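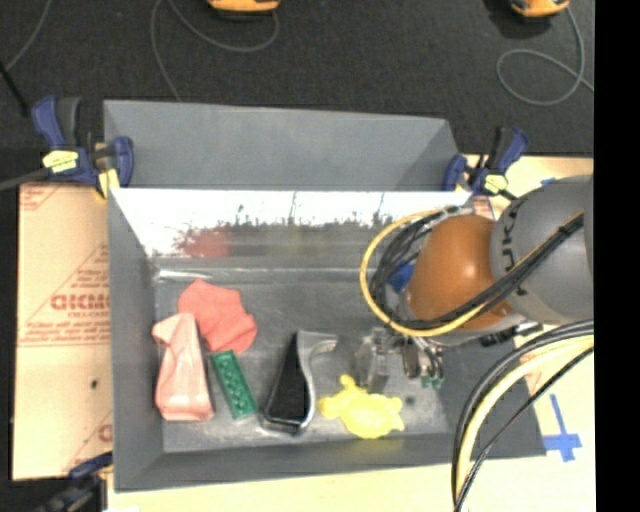 Noreen Dhanial wrote back to me that capsule wardrobes had saved her 20 minutes every morning, and could I please stop being rude about them. Fair enough. Leave her message on screen while people sit down.

Slide 2. The promise
Fliveck sells a plan: own 100 garments, no more, and you'll spend less and dress better. Ask the room who has tried it. Ask who then bought new things to make the plan work. Wait for the second lot of hands.

Slide 3. The survey
Fliveck quotes 3,683 happy customers. Happy when? They were asked in the first month. I'd be happy in the first month too, with a tidy rail and a receipt. I wrote asking for the figures after a year and got a discount code.

Don't read the code out.

Slide 4. What I did
Kept everything I own, bought nothing until September. Went over by one raincoat. Tell the Janusby bus stop story if there's time, otherwise skip.

Slide 5. Colours
The "find your season" bit. Johannes Swanepoel was told autumn by one adviser and winter by the next. Same jumper on. Pause here.

Slide 6. Objections
Esben Lykkegaard will say fewer clothes means less washing. Does it? You wear the same shirt more often and it still needs a wash. I haven't seen anyone measure this properly, me included, so don't overclaim.

Questions. Hrefna has the microphone. If the mending question comes up, pass it to Aksel Hedegaard.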